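문의 번호 149
제목: 3단 서랍장 서랍이 끝까지 닫히지 않음
제품: Mamadholm 3단 서랍장, 회색
접수일: 2020년 1월 10일 금요일
접수자: Danica Vidmar
담당: Remo Pellegrini (Nolla 고객지원)
상태: 처리 중

[고객 문의]
11월에 구입해서 작업대 사이에 두고 쓰고 있습니다. 처음 몇 주는 괜찮았는데 요즘은 서랍을 밀어도 끝까지 들어가지 않고 조금 나온 상태로 멈춥니다. 힘을 주면 닫히지만 손을 떼면 다시 앞으로 나옵니다. 세 칸 모두 같은 증상입니다. 손잡이는 흔들리지 않고 나사도 조여져 있습니다.

서랍 안은 비우고 다시 해 봤습니다. 달라지지 않았습니다. 레일에 걸린 것도 없었습니다.

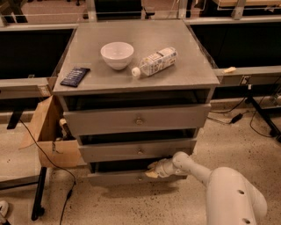
설치할 때 수평은 따로 맞추지 않았습니다. 바닥이 문 쪽으로 약간 기울어 있는데 그것 때문인지 궁금합니다. 상판 바로 아래 서랍 없는 빈칸은 원래 그런 구조로 알고 있고, 그 부분은 문제없습니다.

[담당자 답변 1]
안녕하세요. Nolla 고객지원 Remo Pellegrini입니다.
세 칸이 동시에 그렇다면 레일 하나의 불량보다는 본체가 틀어졌거나 앞으로 기울었을 가능성이 큽니다. 아래 순서로 확인 부탁드립니다.

1. 상판 위 물건을 모두 내린다.
2. 서랍장을 작업대에서 떼어 앞으로 꺼낸다.
3. 평평한 바닥에서 서랍을 하나씩 닫아 본다.
4. 뒤판이 홈에서 빠진 곳이 있는지 본다.
5. 본체 앞면의 대각선 길이를 양쪽 다 잰다.

대각선 차이가 2mm를 넘으면 뒤판을 풀고 다시 조립해야 합니다.

[고객 회신]
확인했습니다. 평평한 곳으로 옮기니 위 두 칸은 제대로 닫힙니다. 맨 아래 칸은 여전히 조금 나옵니다. 대각선은 한쪽이 104cm이고 반대쪽도 같습니다. 뒤판은 아래 모서리가 홈에서 살짝 빠져 있어서 고무망치로 두드려 넣었습니다. 그 뒤에도 아래 칸은 똑같습니다.

[담당자 답변 2]
본체는 틀어지지 않은 것으로 보입니다. 위 두 칸은 바닥 기울기가 원인입니다. 앞쪽 밑에 얇은 받침을 넣어 수평을 맞춰 주세요. 맨 아래 칸은 레일 뒤쪽 고정 나사가 튀어나와 서랍 뒷면에 닿는 경우가 있습니다. 서랍을 들어 빼낸 다음 좌우 나사를 봐 주시고, 머리가 올라와 있으면 손 드라이버로 조여 주세요. 전동 드라이버는 쓰지 마세요. 나사 자리가 망가지면 레일 2개를 한 벌로 보내 드립니다.

[고객 회신]
왼쪽 나사가 올라와 있었는데 조여도 헛돕니다. 레일 발송 부탁드립니다.

[내부 메모]
하단 레일 한 벌 발송 요청함. 도착 후 교체 결과 받고 종결 예정.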